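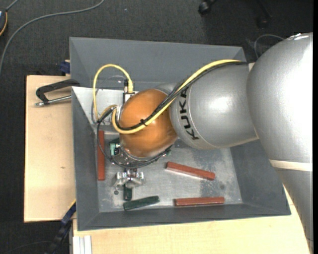
Gratosell evaluation: progress report, August

To: Hanna Marciniak
From: Oliwia Domański
Copied: Zofia Brzozowska, Zbigniew Kozłowski

Where we are

You asked for a report short enough to read on the train and frank enough to be worth the fare. We are halfway through the Gratosell trial, the kit has been paid for, and the arm has so far hit only things we could afford to replace.

For those joining late, Gratosell is the pick-and-sort package sold by Stulora. You supply the robot arm, they supply the software, the setup routine, a licence and a manual which assumes you wrote it. The question you are funding us to answer is whether Witkowska should buy it for the returns benches or carry on building our own. Our KUKA was already here, so the money has gone on the kit itself, two training sessions and a modest amount of cable.

What we were promised

The sales sheet says a new user can go from unpacking to first pick in 20 minutes. Zbigniew took 800. I have asked him whether that includes lunch and he says it includes several. To be fair to Stulora, much of this went on the network settings, and their support desk was patient on the phone. To be fair to Zbigniew, the network settings are on a page headed "Optional".

What we have done

The test we agreed with you in the spring was deliberately dull. Coloured wooden pieces go in a metal tray, the software finds one and the gripper tries to pick it up. Red and green were chosen because we had red and green paint. The tray is clamped down, and has been ever since the afternoon it wasn't.

We logged 1078 attempts before the end of the month. Zofia Brzozowska has the full log and will send it to anybody who asks, and to several people who haven't. The plain findings are these.

Pieces lying in the open, away from the walls, are handled well. The software chooses a sensible spot, the fingers come down where they should, and there is very little to report.

Pieces near a sloping wall are another matter. Gratosell is nervous of walls. It will approach, reconsider, back off and then ask a human whether the piece is really needed. There is a setting called Edge Confidence which is meant to help. At its lowest it won't go near the side at all, and at its highest it goes at the side with great conviction. We are living somewhere in the middle. 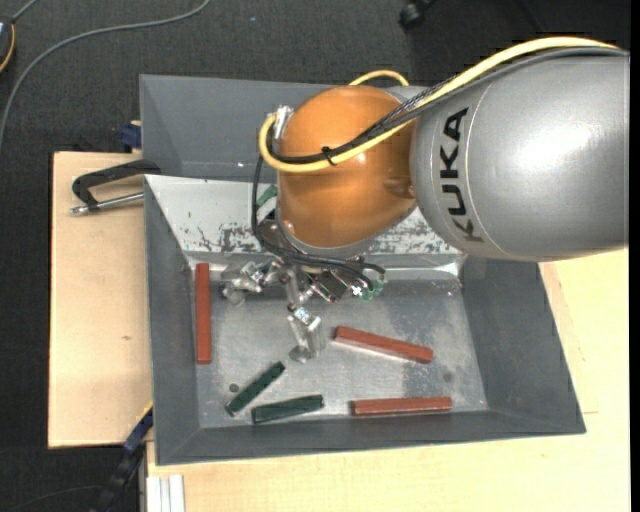 Colour has given us less trouble than expected. The dark green is hard to tell from the grey in poor light, and we lost most of a morning to it before Zofia Malinowski moved a lamp. I'd like that recorded as our cheapest improvement to date.

The gripper is our own and not part of the purchase, and Stulora's people like to mention this whenever a pick goes wrong. They have a point, up to a point. Gratosell is advertised as working with any gripper, and ours falls comfortably within "any". Getting it recognised took a small configuration file, which they wrote for us in the end and then asked if they could keep.

Cables

I am aware that cables have now appeared in every report. They remain the main reason we stop. The runs to the wrist have to be slack enough for the arm to turn and tight enough not to snag, and the software has no idea they exist. Stulora say cable planning is coming in the next release. They said so in the last release too. Until then we keep the arm out of two of its more ambitious poses.

Compared with Endemer

You asked how it looks against the Endemer kit we borrowed last year. Endemer was quicker to set up and much prettier on screen, and it charged extra for nearly everything, including saving your work. Gratosell is uglier and slower to learn, but you get the lot for one price. If I had to live with one of them I would take Gratosell and complain about the menus.

Money

We are within budget. The underspend is small and comes from the third training session, which we cancelled once it was clear the trainer was reading from the same manual. I'd like to move that sum to a proper lamp and a spare set of finger tips. Please could you confirm by reply, and I'll place the order.

What comes next

We move from painted wood to real returns, beginning with the small boxed items. Zbigniew expects the success rate to drop sharply and has said so in writing, so that he can be pleased later. Zofia Malinowski will look after the bench while I am on leave, and has the number for Stulora's support desk on a note by the monitor.

I don't recommend signing the full licence yet. The trial price holds until the end of October and Stulora will not move on it, as I have tried. I'd rather see how Gratosell copes with a crushed cardboard box before we commit to three years of it.

Oliwia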